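Handheld gripper: dropping frames when the tracker loses lock, what do you do in software?
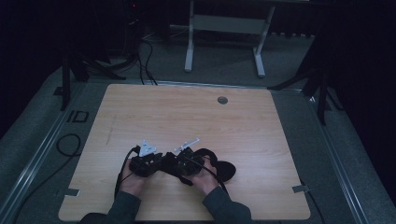 Perception and State Estimation

tarnside_mel
Posted Sunday, 10:12

Hello all! Long-time reader, second thread. I've been having a brilliant time with a handheld gripper setup for the last few months and I've finally got to the part I like best, the software, so of course I'm stuck.

The kit at its simplest: black two-part gripper held in both hands over a wooden board, cables off each side, head camera looking down at the lot. I log three streams, which are the gripper pose from the tracker, the opening width, and the head camera. Everything goes into a recorder I wrote called Jamolon (the name means nothing, my daughter chose it) and comes out the other end as trajectories for training a policy.

It works so much better than I had any right to expect. Last week I recorded 400 short demos and replayed a handful through the planner, and watching the curves line up was a proper grin-at-the-screen moment.

The trouble is the pose stream. Of those 400, there are 137 with at least one gap where the tracker loses lock and then comes back somewhere slightly different. The jump is small, usually a few millimetres, but the policy learns it. At replay you get a twitch in the same part of the motion every time.

At the moment I do straight interpolation across the gap and carry on. Is that daft? What do the rest of you do?

Mel

----------

quillback
Posted Sunday, 10:40

Not daft, everyone starts there. Two questions before anything else.

How long are the gaps? And are you interpolating rotation as quaternions or are you doing something horrible with Euler angles?

----------

tarnside_mel
Posted Sunday, 10:51

Quaternions, slerp, and I check the sign before I do it (learned that one the hard way in my first thread!). Gaps are mostly under a tenth of a second. The longest is a bit over a second and I threw that one out by hand.

----------

Dunnock
Posted Sunday, 11:25

Throw them all out. I mean it. You've got 263 clean ones, and clean data beats more data every time with a small policy. I spent most of a winter writing clever gap filling and in the end a one-line filter did better. If the tracker says it isn't sure, believe it.

----------

quillback
Posted Sunday, 11:38

I disagree with Dunnock pretty strongly. The gaps won't be spread evenly. They'll bunch up wherever the hands turn over or a wrist gets in the way, and that's often the most interesting bit of the task. Bin every demo with a gap and you've quietly binned most of the examples of that movement. Then the policy is lovely and smooth on everything except the thing you wanted.

Mel, plot where in the motion the gaps start. Takes ten minutes.

----------

tarnside_mel
Posted Sunday, 12:30

Oh, this is a great plot. I lined all the demos up by progress through the task and made a histogram of gap starts. Of the 137, 73 have their first gap in the same narrow stretch, just as the right hand rolls outwards. The rest are scattered all over.

So quillback is right, at least for this task. I should have looked before I posted but I'm so glad I did it now.

----------

Dunnock
Posted Sunday, 12:44

Fair enough, that's a real cluster. I'd still bin the scattered ones.

----------

Esko Heinonen
Posted Sunday, 13:05

Nice problem. I would stop thinking about it as filling holes and run a smoother over the complete recording. You are offline, so you have the future as well as the past. Use it.

What I do, in order:

Keep the raw stream untouched on disk. All the fixing happens in a later stage which can be run again.

Mark each sample with a confidence. If your tracker gives a covariance, take that. If it gives only good/bad, make two noise levels and be pessimistic about the first 5 samples after it comes back. Those are often the worst of all and the tracker will tell you they are fine.

Run a Kalman filter forwards, then the backwards pass (RTS smoother). A constant velocity model is enough for hand movement at short gaps. For rotation use the error-state form.

Write out the smoothed pose and also its uncertainty. Later you can weight the training loss by this and the argument between quillback and Dunnock goes away, as a poor sample simply counts for less.

I have this as a small library named Lehtinen. It is not pretty but the smoother part is tested. I will send you a link by message.

----------

tarnside_mel
Posted Sunday, 13:20

Esko, this is wonderful, thank you! The "first few after it comes back" thing explains so much. I'd been treating the sample straight after the gap as the truth and dragging everything towards it.

Link received, reading it now. Lunch can wait.

----------

pomfret9
Posted Sunday, 14:02

Can I be the boring one and ask about time? You've got pose, width and camera. Are they all stamped on the same clock, or is each stamped when your recorder receives it?

I ask because I had exactly your twitch, blamed the tracker for weeks, and most of it was the width stream arriving late. The pose was fine. The policy was being told the fingers closed after they'd already closed, and it did a little wobble waiting for them.

----------

tarnside_mel
Posted Sunday, 14:15

Ah. Stamped on receipt. All three.

----------

pomfret9
Posted Sunday, 14:19

Right, do that first then. No smoother will fix a lag, it'll just make it a smooth lag.

Easy check: hold the gripper still, then open and close it while rocking it up and down in time, for half a minute or so. Cross-correlate the width with the vertical velocity. Then do the same movement with the camera, using optical flow on a patch around the fingers. Your hands won't be perfectly in time with each other, so don't trust the first pair to the millisecond, but if one stream is way out you'll see it at once.

----------

quillback
Posted Sunday, 14:31

Not sure about the first half of that. Hand coordination error could easily be bigger than the lag you're looking for. The camera comparison is the good one: width against what the camera sees of the fingers, no human timing in it at all. I'd skip the rocking for width and just open and close.

----------

pomfret9
Posted Sunday, 14:36

Yeah, happy with that. Rock it for pose against camera, open and close for width against camera. Two separate recordings.

Mind that your head moves too, Mel. Subtract the flow from the board first or you'll be measuring your own neck.

----------

tarnside_mel
Posted Sunday, 16:48

Did both! Writing this with cold tea next to me.

Pose against camera is nearly spot on. Width against camera is late by 73 milliseconds (yes, same number as before, I checked I hadn't pasted the wrong variable). It's very steady from start to finish, so I can just shift it for the old recordings. For new ones I've changed Jamolon to take the device's own timestamp where there is one and to log receipt time next to it.

The wood grain on the board was too faint for decent flow, so for the background I tracked the little round grommet hole at the upper right and the two metal clips at the bottom corners. Three points is hardly luxury but it was enough to take my head movement out.

Then I ran Esko's smoother on the shifted data with the noise turned up after each dropout. The curves are gorgeous. I keep scrolling through them.

----------

Dunnock
Posted Sunday, 17:10

Gorgeous curves are what worried me in the first place. A smoother will give you a gorgeous curve through complete rubbish. Have you got a way to tell?

----------

Esko Heinonen
Posted Sunday, 17:33

Dunnock asks the correct question. Take the clean demos, cut false gaps into them of the same length and in the same place as the real ones, smooth, and compare to what you removed. Then you have an error in millimetres instead of an opinion. In Lehtinen there is a script for this in the tools folder, but please read it first, it assumes metres.

----------

tarnside_mel
Posted Sunday, 19:20

Ran it. With short gaps the smoother comes out well under a millimetre off, and my old straight-line version is several times worse in the roll section. Once the gaps get to a quarter of a second, both of them go to pieces and the smoother is only a bit less bad. So there's now a cutoff in the config: below it, smooth and weight; above it, split the demo in two and keep both ends.

Dunnock, you'll be pleased to hear some data is going in the bin after all.

----------

Dunnock
Posted Sunday, 19:26

Delighted. Splitting is sensible. Just make sure your training windows don't run across the split, I've seen that done.

----------

harrowgate_t
Posted Sunday, 20:04

Jumping in with a side question as I'm about to build the same sort of thing. What file format does Jamolon write? I've been using Tarden for logging and it's lovely until you want to add a column afterwards, and then you're rewriting the whole file.

----------

tarnside_mel
Posted Sunday, 20:22

One folder per demo, one file per stream, plus a small text file saying which processing steps were run and with what settings. Dead simple and slightly wasteful. Adding the uncertainty today meant writing one new file per demo and touching nothing else, so I'm feeling rather smug about it!

----------

quillback
Posted Sunday, 20:30

Small files get slow once you're into the thousands and training off a network drive. I pack mine with Gronder at the last step and keep the loose folders as the master copy. Repack whenever the processing changes.

----------

harrowgate_t
Posted Sunday, 20:41

Perfect, stealing both of those.

----------

tarnside_mel
Posted Sunday, 21:15

Training is running overnight on the shifted, smoothed, weighted set. I've kept a second run going with only the lag fixed and the old straight-line filling, so I can see how much each bit matters. pomfret9, I've a feeling yours is going to be most of it. Will post the replay plots when they're both done.

----------

pomfret9
Posted Sunday, 21:22

Please do, and put them on the same axes!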